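Diciembre
Por Antonina Nazarenko, coordinación de alojamiento

Residencia Fusetdale — Lista de comprobación de seguridad y estado de camas y ropa de cama
Dormitorios infantiles, planta primera

Ámbito de aplicación

La presente lista se cumplimenta en cada dormitorio antes de la entrada de nuevos residentes y después de cada cambio completo de ropa. Cada punto se marca como Conforme (C), Conforme con observaciones (CO) o No conforme (NC). Todo punto marcado CO o NC debe llevar comentario escrito. La persona que realiza la inspección firma la hoja; la revisión corresponde a Aniela Chmielewska, responsable de planta.

Dormitorio inspeccionado: 19
Hora de inicio: 10:15

1. Estructura de la cama

1.1 Cabecero firme, sin holgura al empujarlo con ambas manos. — C
1.2 Largueros laterales ajustados a cabecero y piecero. — CO
Comentario: el larguero del lado de la pared presenta un tornillo que admite media vuelta más. Se aprieta durante la inspección. Comprobar de nuevo en la próxima visita.
1.3 Madera sin astillas, grietas abiertas ni cantos vivos. — C
Comentario: se pasa la mano por todo el borde superior del cabecero y por las juntas entre tablas. Sin incidencias.
1.4 Somier completo, láminas en su alojamiento. — C
1.5 Distancia entre colchón y cabecero inferior a 5 cm. — C

2. Colchón y protector

2.1 Colchón de la medida correspondiente al bastidor. — C
2.2 Funda protectora con cremallera cerrada y tirador oculto. — NC
Comentario: el tirador queda fuera de la solapa. Se solicita funda de sustitución al almacén. Entretanto, la cremallera se coloca hacia los pies de la cama.
2.3 Ausencia de manchas, humedad u olor. — C
2.4 Última rotación del colchón anotada en la hoja de planta. — CO
Comentario: figura la rotación, pero sin firma. Se recuerda al personal que una anotación sin firmar no se considera válida.

3. Ropa de cama

3.1 Sábanas enteras, sin descosidos ni hilos largos. — C
3.2 Mantas y piezas de pelo sin desprendimiento excesivo de fibra. — C
Comentario: prueba realizada con la palma en cada pieza. Las mantas oscuras deben lavarse aparte de las piezas blancas, conforme a la instrucción de lavandería.
3.3 Tejidos lisos o resbaladizos bien remetidos. — CO
Comentario: este tipo de tela se desplaza con facilidad sobre la manta y puede acabar en el suelo, con riesgo de resbalón junto a la cama. Se remeterá por los pies y por ambos lados, al menos 15 cm. Si la pieza no alcanza esa medida, se retirará y se sustituirá por otra mayor.
3.4 Etiquetas, pestañas y elementos pequeños bien cosidos. — CO
Comentario: revisar con un tirón moderado toda pieza que lleve pestañas o adornos en el borde. Las que cedan se apartan y se entregan a costura.
3.5 Almohada adecuada a la edad, con funda ajustada. — C
3.6 Cojines y peluches: orejas, ojos y apliques sin riesgo de desprendimiento. — C
Comentario: se admite un solo cojín decorativo por cama durante la noche. Los restantes se guardan en el estante.

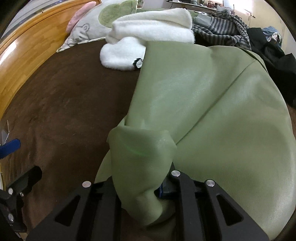
Punto 3, ropa de cama: tela verde claro extendida sobre la manta marrón, con la pieza blanca de pelo y la almohada estampada del lado del cabecero.

4. Entorno inmediato

4.1 Suelo despejado a ambos lados de la cama. — C
4.2 Lámpara de lectura fijada, cable fuera del alcance desde la almohada. — C
4.3 Radiador con protector y separado de cualquier tejido un mínimo de 300 mm. — CO
Comentario: distancia correcta con la cama en su posición actual. Queda prohibido acercarla a la ventana, aun cuando lo solicite la familia.
4.4 Cordones de persiana recogidos en su soporte. — C

5. Medidas acordadas

— Sustituir la funda protectora del colchón (2.2). Responsable: almacén.
— Verificar el apriete del larguero (1.2). Responsable: mantenimiento.
— Completar la firma de la rotación (2.4). Responsable: personal de planta.
— Comprobar el remetido de tejidos lisos en los demás dormitorios (3.3). Responsable: A. Chmielewska.

Resultado general: apto con observaciones. El dormitorio podrá ocuparse una vez repuesta la funda del punto 2.2.

Inspección: Antonina Nazarenko
Revisión: Aniela Chmielewska

Contacto: oficina de alojamiento, planta baja | © Residencia Fusetdale | Volver arriba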